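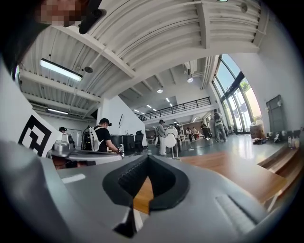
**Dans quel ordre faut-il comparer deux pinces tenues à la main ?**
On commence par la caméra, on passe ensuite aux mâchoires, et on termine par l'essai sur objets, toujours avec la même personne aux commandes.

## 4. Comparer deux pinces à main

Cette section suppose que vous avez terminé l'installation du contrôleur Trusotov (section 3) et que les deux pinces apparaissent dans la liste des appareils. Les exemples utilisent la Mushi et la Custari, mais la méthode convient à tout modèle reconnu par le contrôleur. C'est la partie la plus agréable du guide : en quelques prises, on sent déjà dans le poignet ce que les fiches techniques ne racontent pas !

### 4.1 Préparer le poste

1. Posez les deux pinces côte à côte sur la table, mâchoires ouvertes, gâchettes relâchées.
2. Placez la planche de repérage debout, motif noir et blanc tourné vers vous. Le motif doit rester visible en entier depuis votre position de travail.
3. Allumez l'éclairage de la salle avant de lancer le contrôleur, puis n'y touchez plus jusqu'à la fin de la série.
4. Connectez la première pince et attendez que le voyant passe au vert fixe.

> **Remarque.** Un grand vitrage sur le côté ne pose pas de problème tant que le soleil ne tombe pas directement sur la planche. Si le repère disparaît par moments à l'écran, tournez la planche de quelques degrés avant de modifier l'exposition.

### 4.2 Régler la caméra

1. Ouvrez **Appareils > Caméra > Aperçu**.
2. Tenez la pince à hauteur de poitrine et vérifiez que les deux mâchoires sont visibles, pointe comprise.
3. Réglez la cadence sur 30 images par seconde pour les deux modèles, même si l'un d'eux accepte davantage.
4. Cochez **Verrouiller l'exposition**.
5. Balayez lentement la table de gauche à droite. Le suivi doit rester continu – une seule coupure et il faut reprendre à l'étape 2.

L'objectif très large déforme les bords. Le contrôleur corrige cet effet à l'enregistrement, alors inutile de chercher à redresser l'aperçu.

### 4.3 Contrôler les mâchoires

1. Fermez la pince à vide, doucement, puis relâchez.
2. Notez la valeur d'ouverture affichée. Si elle varie de plus de 4 mm entre deux fermetures, relancez **Étalonner la course**.
3. Passez un chiffon sec sur les garnitures en caoutchouc.
4. Répétez l'opération avec la seconde pince.

> **Attention.** Gardez les doigts hors de l'ouverture pendant l'étalonnage. La mâchoire se referme sans avertissement sonore.

### 4.4 Essai sur objets

Choisissez des objets du quotidien : une canette vide, un petit flacon en plastique, un gobelet, une éponge. La canette est un excellent juge, elle se froisse dès que l'on serre trop !

1. Créez une série nommée d'après la pince.
2. Faites 6 prises par objet, en partant toujours de la même position.
3. Soulevez, marquez un court arrêt, reposez.
4. Signalez chaque glissement avec le bouton **Marqueur**.
5. Changez de pince et recommencez dans le même ordre.

Si vous portez un casque caméra ou un harnais dorsal, ajustez les sangles avant la première prise et gardez le même réglage pour les deux séries. Le câble passe derrière l'épaule, jamais devant la pince.

### 4.5 Lire les résultats

Ouvrez **Séries > Comparer** et sélectionnez vos deux séries. La courbe du haut donne l'ouverture, celle du bas la position de la main. Chez Bremau, Jamila Pathirana conseille de regarder d'abord les marqueurs de glissement, puis de revoir les vidéos correspondantes – on repère très vite si la garniture lâche ou si le geste était trop rapide.

| Message | Que faire |
|---|---|
| Repère perdu | Reprendre 4.2, étape 5 |
| Course instable | Relancer l'étalonnage |
| Erreur 34 | Débrancher la pince, redémarrer le contrôleur |

Pour ajouter une troisième pince, dupliquez une série existante avec **Séries > Dupliquer les réglages**. L'étalonnage n'est pas copié et doit être refait pour chaque appareil.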